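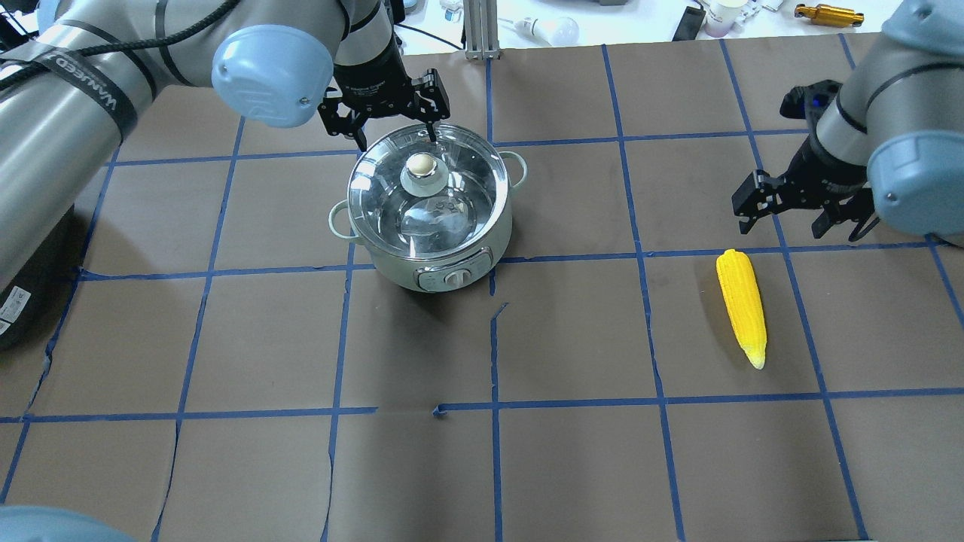 A small electric pot with a glass lid will do the job.

Home | Recipes | Small Kitchens | Contact

How to cook rice in an electric pot without a rice setting

June
By the Langat kitchen desk
24 comments | 80 shares

Every packet of rice carries instructions, and every packet assumes you own a hob. If you live in a bedsit, or your landlord regards the kitchen as a future project, here is the other method.

1. Weigh out 200 g of long-grain rice. That feeds two people, or one person who has had a bad Thursday.

2. Rinse it in a sieve until the water stops looking like milk. You will get bored before this happens. Carry on a bit.

3. Tip it into the pot with 400 ml of cold water and a good pinch of salt. Stir once, then put the spoon somewhere you can't reach it.

4. Lid on, heat to high. When it boils, turn it down as low as it will go and leave it for 13 minutes. Glass lids are a great temptation. Look through, don't lift.

5. Switch off and wait ten more minutes with the lid still on. Fluff with a fork.

If the bottom has caught, serve from the top and soak the rest overnight. Some cheap pots have only one low setting, and it's closer to medium; knock two minutes off and add a splash more water.

Brown rice wants more water and more than twice the time, plus a book.

Leftovers go in the fridge within the hour and get eaten the next day, piping hot.

Previous: Eggs in a kettle (please don't) | Next: Porridge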